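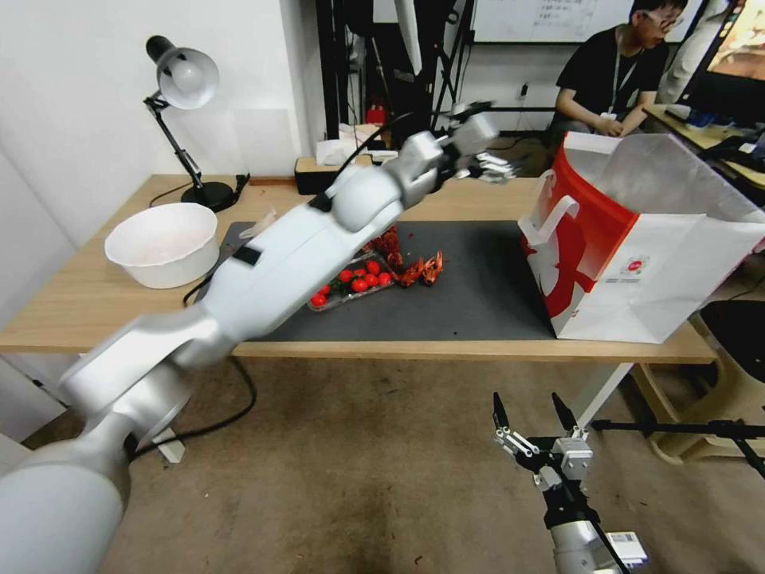
Brimside Watercolor Paper Block, Cold Press

I've been painting on Brimside for so long that I forget other people haven't met it yet, so let me introduce you properly. It's an all-cotton cold press sheet, glued on all four sides, with a soft, slightly pebbly surface that holds a puddle of color long enough for you to change your mind about it (I change mine a lot!). Skies are a pleasure on it, and it forgives a good scrub when a roofline goes crooked.
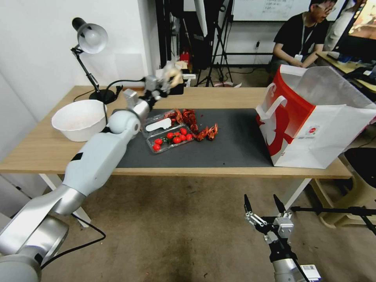 Storkero makes the block in small runs, and each batch comes to us in the shop on a Tuesday, when Zahira Yeoh checks the corners before anything goes on the shelf. The backing board is stiff enough to paint on in your lap, though I like a table best, with everything within reach. For mixing, any lidded tray will do. A clear plastic clamshell with a divided inside, like the one on the dark gray mat, gives you separate spots for your warm and cool puddles, and you can close it up when the phone rings.

Details

Weight: 600 gsm
Sheets per block: 2 sizes available, 10 sheets in either
Item number: 910
Price: $119 for the large block; please ask us about the small 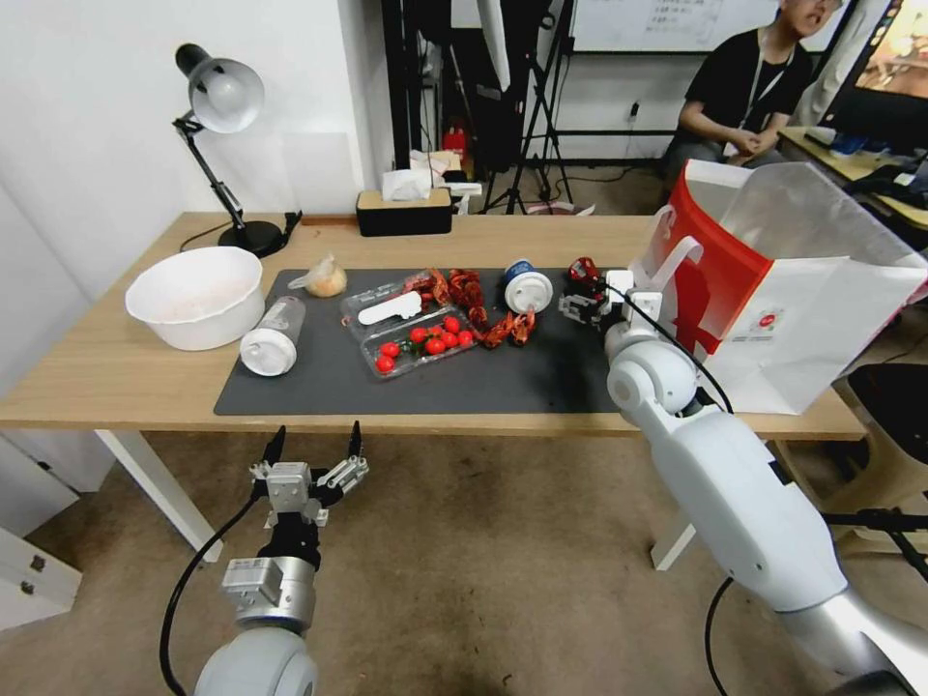 Getting a sheet off the block

Let the painting dry all the way through, overnight if you can stand it. Find the little gap in the glue at the top edge, slip in a dull butter knife, and go slowly around with the blade tilted slightly up. Fikri Ngui uses an old Kondent palette knife for this and swears by it, and I've come around to his way of thinking, mostly for the bigger sheets.

If a bit of glue stays on the edge, leave it alone until you're ready to frame,
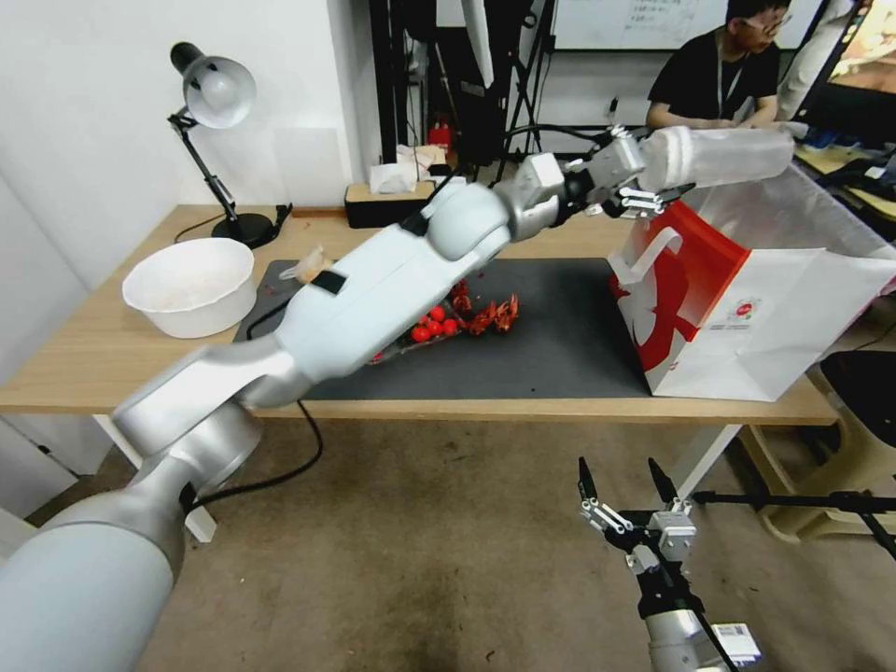 and then trim it with a sharp blade and a metal ruler. The Hou sketching pads we carry are much thinner, so please don't use the same knife trick on those. Blocks ship flat, and we're always happy to tuck in a scrap of Brimside with any order if you'd like to try it first.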